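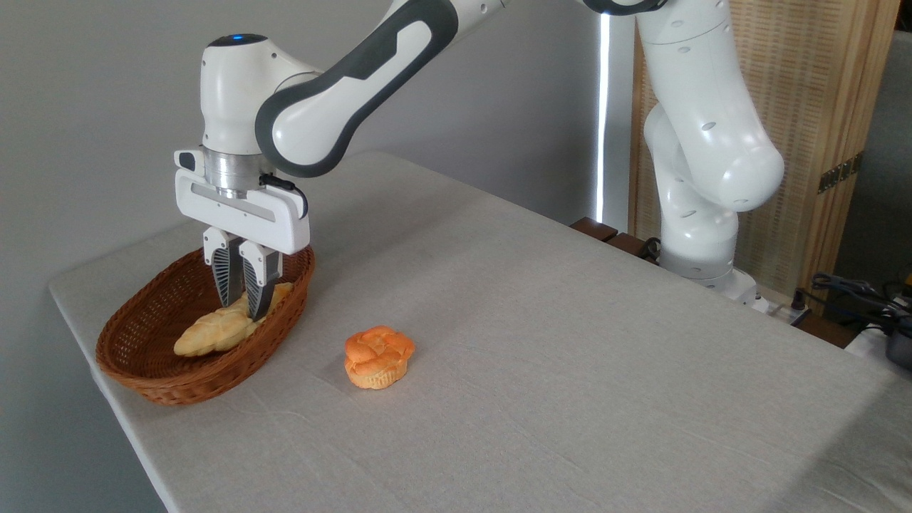
Britta Vogler objected to the first version of these notes on the grounds that a basket is a display container and should not be treated as storage. The objection is accepted. Bread kept in an open basket loses moisture from the crust inward, and the section below now covers presentation and short holding only.

Unit 4: Bread baskets and table bakes
Course handout, Girnness, revised 2025-05-10

4.1 Container
Woven wicker is permeable on all sides. Air reaches the underside of the loaf, so the base crust does not soften as it would on a flat plate. An oval basket suits long shapes. A plaited roll can be laid on the diagonal if it is too long to lie straight. Round items go in last or stay on the cloth until the long pieces are placed.

4.2 Plaited shapes
A plait has weak points where the strands cross. Lift from below or near one end, with even pressure on both sides. Pressing down on the crossings flattens the strands and cracks the glaze. Enriched dough (egg, butter, milk) marks more easily than lean dough.

4.3 Glazed and knotted tops
Do not stack. Glaze transfers to anything resting on it, and sugar glazes turn tacky in humid rooms. Leave a gap between a glazed bun and its neighbor. Buns with a ruffled or fluted base are set down upright and moved by the base.

4.4 Holding
Cool fully on a rack before placing in the basket. For the practical, each plaited roll is scaled at 60 g of dough and cooled for 28 minutes. Maximum time uncovered in the basket is 2 hours. After that, transfer to a closed bread box. The Bestitz method sheet gives a longer limit for lean rolls; use the shorter one for all graded work.

4.5 Cloth
Plain, off-white or undyed, ironed flat, no starch. Crumbs are brushed toward the table edge after the basket has been removed.

Reading before 4.6: Kiiskinen, chapter on crust and staling.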